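Protective order question: told to stay 100 yards away but the workplace is closer

Local Courts and Police > Family and Domestic Cases

jil_resident
Hello all. I write here for my sister, she has no account. In October her husband was arrested after a fight at their house in Jildale, and the judge gave her a temporary protective order. He must stay 100 yards away from her, the house and her job. The problem is that she works at Hunetti, the bakery supplier, and he works at Trulteck, which has the building on the other side of the same parking lot. I measured on a map and it is less than 100 yards from door to door.

So he goes to work every morning and the police say it is a matter for the court. My sister is afraid to call again. Has somebody here had this situation?

marrow77
The order says what it says. If it lists her job and he is inside the distance, that's a violation. Call every time. Get the report number every time.

courtwatch_ed
Careful with that. Read the order itself, the paper, not what she remembers from the hearing. A lot of them have a line for employment, something like "except as required for respondent's lawful employment." If that line is there he can go in and out of his own building and the officers can't do much.

marrow77
And if the line isn't there?

courtwatch_ed
Then you're right and I'd want to know why patrol is calling it a court matter.

jil_resident
Thank you both. I asked her to send me all pages. The order has 4 pages and on page 2 there is a box with the text "respondent may attend place of employment," but the box is not marked. Under it somebody wrote by hand "see attached." Nothing is attached to her copy.

courtwatch_ed
There's your problem. She needs the attachment. The clerk's office will have the full file, and she can ask for a certified copy. Where I live there is no charge for the protected person but check.

lowgear
Devil's advocate here and I know I'll get yelled at. The guy has to earn a living, and if there's child support coming then she wants him earning it. A judge is not going to make him quit over a shared parking lot. Ask for different hours or a different entrance and everybody can live with it.

marrow77
She didn't pick his job. Why does she change her entrance?

lowgear
I said ask for it. I meant him using the other entrance.

marrow77
Fine, but you wrote it like it was one problem shared by two people. He was arrested, she wasn't.

tamsin_b
I was in nearly the same situation, different state. Same industrial park, two buildings apart. What helped me was a motion to modify. My lawyer asked for very exact things: he parks on the north side, he arrives before a certain hour, he does not get out of the car if mine is next to it. The judge signed it in a short hearing. Before that every call to police was a discussion. After that they had a paper with a list and they could compare.

The vague order was worse for me than the smaller distance. I know some people disagree.

marrow77
I do disagree a bit, I would never give up distance. But I see the point about exact wording.

jil_resident
This is useful. Does she need a lawyer for such a motion? She has paid 400 dollars already for one consultation and she can't pay much more.

tamsin_b
I had one, but I saw people do it alone with a form from the clerk. Ask for the victim advocate at the courthouse. They don't give legal advice but they know which form it is, and mine sat with me in the hearing.

old_docket
The Talukder legal clinic takes people from Jildale, if it still runs evenings. Roughly half of what they did when I went was this kind of case. Bring the order, the police report numbers and the map you made.

Also tell her employer. Hunetti should have a copy of the order at the front desk. Some companies will move your parking place or let you leave by the loading side, and there may be cameras on the lot which would record if he comes over.

lowgear
Agree with old_docket on the employer. That part costs nothing.

jil_resident
Update, Dec 14, 2025. She went to the clerk. The attachment exists and it says he may be at Trulteck only during his shift and must use the rear gate. So the front lot is not permitted to him, and this is where she has seen him. She has made a new report with the attachment. The advocate helps her with the form to modify, so that the gate is written in the order itself. Thank you for the patience with my questions.

courtwatch_ed
Good. Tell her to keep a copy in the car and one at work.

marrow77
And keep calling.

12 replies hidden. 31 shares

Related threads
Bond conditions and no-contact, are they the same thing?
How to read a police incident report
Can a temporary order be extended if the hearing is moved?
Picking up belongings with an officer present

Contact | Forum rules | Copyright 2025 | Back to top 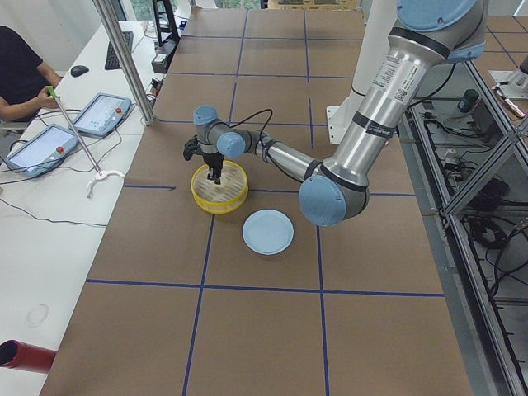 Who can change the distance or the conditions written in a protective order?

Only the court can change them, normally after one side files a motion to modify and the judge holds a hearing. The two people can't agree to different conditions between themselves, and until a new order is signed the old one stays in force.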